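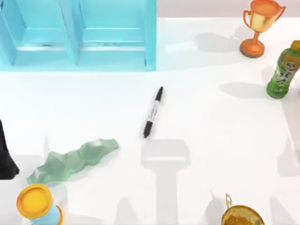

*Fig. 1. Shelf unit, marker pen and small trophy, seen from above.*

# Holtlow Lending Shelf: second progress report to the Radulović Fund

Report date: 4 March 2023

The first report on this project was cheerful. It was written before we had much to go on, and I have tried to do without the cheer this time. The Fund asked us whether a free lending service for household goods makes people in Holtlow buy less and throw away less. I still can't tell you that it does. I can tell you a fair amount about what got borrowed, what it cost us in staff time, and which of the claims in our own application look shaky.

## Loans

We made 3064 loans in the period. The number comes straight from Ferkov, the checkout program we use, and I would ask the Fund not to quote it without reading the next paragraph.

Ferkov counts a loan each time a barcode is scanned out. A fondue set with its forks in a separate bag is two loans. A renewal is a new loan. If somebody brings back a cake stand and takes it straight out again because their sister's party got moved, that goes in too. I asked whether renewals could be separated and was told they could be from now on, but that the older records don't hold enough detail to sort out. So the big number is an upper limit on how much lending went on, and the true one is smaller by an amount we can't work out.

What the records do show well is which kinds of things go out. Party goods lead by a long way: folding chairs, serving dishes, punch bowls, the coffee urn. After that come carpet cleaners and the sewing machines. Tools did much worse than we said they would. Our application leaned hard on the story of the power drill that every house owns and hardly uses. It's a nice story. In Holtlow the people who need a drill seem to have one, or have a neighbor with one, and ours have mostly stayed in their cases.

December was our busiest month and I suspect it flatters the whole period. Take it out and the line is close to flat.
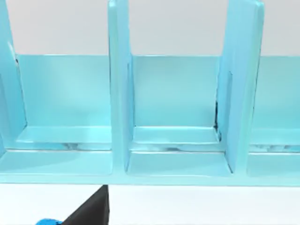 *Fig. 2. Light blue shelving, close up, with upright dividers.*

## Space and storage

The application promised that storage would "largely take care of itself." It hasn't. Bulky goods come back faster than they go out for most of January, and both sites ended up with chairs stacked in the hallway. The East Street site had to stop taking donations for a while. We put up a sign and people left boxes on the step anyway.

I would like to push back on one idea that came up at the last review, which was that more shelving would fix this. More shelving would let us keep more things. Whether those things are worth keeping is a separate matter. We hold a great many bread machines. Nearly all came from people who had stopped using them, and the borrowing record suggests that other people don't want to use them either. I'd sooner spend the storage line on clearing out slow stock, and I've asked to move it in the budget section below.

The rules we now follow at both sites:

- Anything with a plug gets tested before it goes on the shelf.
- Sets with parts missing are refused, even when the donor says the part will turn up.
- Stock that hasn't gone out in a year is offered to the thrift store.
- Loans run for up to 4 weeks, and the date is written on a paper slip as well as in Ferkov.

The paper slip has done more for on-time returns than the text reminders, as far as the desk staff can judge. I say "as far as they can judge" on purpose. We brought in both in the same week, which was careless, and we can't pull the two effects apart now.

## Did anyone buy less?

This is the question the grant is for, and it's where I'm least comfortable.

We gave borrowers a short survey at the desk and got 78 back. Most said they would have bought the item if they couldn't have borrowed it. Taken at face value that looks very good for us. I don't think it should be taken at face value. The form was handed over by the person who had just lent them something for free, and it was filled in while that person stood there. Borrowers are polite. The question was also worded badly: "Would you have had to buy this?" practically hands over the answer.

There is a second problem, which is what people would have done otherwise. Plenty of the party goods would have been borrowed from family or from a church kitchen. Some of the parties might have been smaller. A few borrowers told us they tried one of our sewing machines and then went out and bought their own. By our own measure that counts as a failure, though it's hard to be sorry about somebody learning to sew.

Breakable things make the point in a small way. Dishes and cups are popular for showers and funerals, and the obvious rival to our dishes is paper plates. If a family borrows china and skips the paper, that's trash avoided, and it's trash we never ask about. If they'd have used their own plates anyway, we've added a car trip and a sink of hot water. The survey can't tell one family from the other.
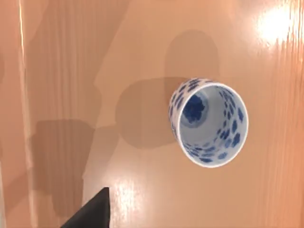
Jemero, which reviewed a draft of this section for the Fund, thought I was being too hard on the survey. Its view was that every lending scheme depends on what borrowers say about themselves, that the answers still show which goods replace a purchase and which don't, and that waiting for perfect evidence is a good way to end up with none. It also pointed out that nobody from the project had objected to the wording when the form was first passed around.

The last part is fair. I saw the form and let it through. On the rest I agree only halfway. The answers may well rank goods in a useful order, with carpet cleaners high and cake stands low. They don't give us a total, and a total is what our application promised. I'd be glad to drop the promised figure for "purchases avoided" altogether. If the Fund needs one for its own annual report, please talk to us before making one from the survey, as the result would look much firmer than it is.

For the coming period we propose to try something duller. Borrowers of a few chosen goods will get a phone call some weeks after the return and be asked what they have used since, with no mention of buying until late in the call. It will be slow, the group will be small, and people who don't pick up will be a problem. I still trust it more than the desk form.

## Waste

We said we would weigh what we kept out of the landfill. We did weigh donations at one site, and I've left the result out of this report. A donated object has been kept out of the trash for now. It may go there next year from our hallway, with us paying for the hauling. Until we follow the goods we clear out, the weight of what comes in through the door says very little, and I regret that it was in the first report in bold type.

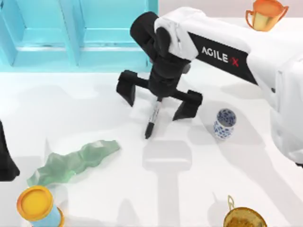
The repair evenings are a better case, though a small one. An item that comes in dead and goes home working has plainly had its life extended, even if we don't know for how long. Lamps and vacuum cleaners do well. Anything with a sealed battery does badly, and we've begun saying so on the poster so that people don't make the trip for nothing. Attendance is uneven and the evenings clash with the school concert season, which we could have found out by looking at a calendar.

## Staff time

The desk hours are over plan. Most of the extra goes into cleaning and checking returns, which the application treated as a few minutes at closing. A carpet cleaner takes far longer than that to get fit for the next house. We looked at charging a cleaning fee and decided against it for now. It would fall hardest on the people the service was set up for, and I doubt it would bring in enough to matter.

We also lost the better part of a week when Ferkov merged the records of the 2 sites and dropped the notes field. Some of those notes said things like "do not lend, sparks." The items concerned were pulled by hand and retested. Notes on safety are now kept on a tag tied to the item as well - low-tech, but it travels with the thing.

## Requests

1. Move the remaining shelving money to clearing and hauling slow stock.
2. Replace the "purchases avoided" target with the phone follow-up described above, and accept that it will report late.
3. Stop using donated weight as a measure from this report on.
4. Leave the tool collection at its present size. I'd argue for shrinking it, but the East Street desk wants one spring to see whether yard tools behave differently from drills, and that seems a reasonable thing to ask.

Borrowers plainly like the service, and they come back. I've kept that out of the sections above because liking a free thing isn't evidence of what the Fund is paying to learn. A full loan list by category can be sent on request, with the renewals problem still in it.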